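Jesgate simulated home – checklist before recording examples
Filled in by: Kyrylo Vakulenko
Batch: Ilwood door and kitchen tasks, 300 episodes planned

1. Scene loads with the correct seed (1538) – OK
2. Door panes and latch are rendered – OK
3. Nothing overlaps the door – NOT OK. A tan bar passes in front of the upper part. Please check its position in the scene file before we record door opening.
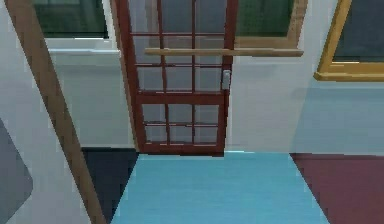 Item 3: glass-paned door with the bar across it.

4. Joint limits and speed limit are switched on – OK
5. Stop key ends the episode and marks it "aborted" – OK, tried two times
6. Camera view is useful for the task – COMMENT. In the kitchen the arm covers the full bottom edge and no fingers are in view. Do not label grasps from such images. 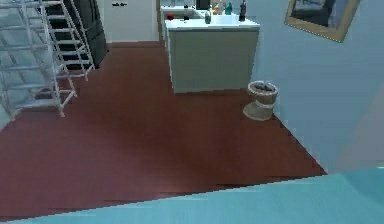 Item 6: kitchen view, arm in the foreground.

7. Episode 134 removed from the training list – done
8. Free disk space on Dotden – 44 GB, must be increased

Result: kitchen can start after item 8, door tasks wait for item 3.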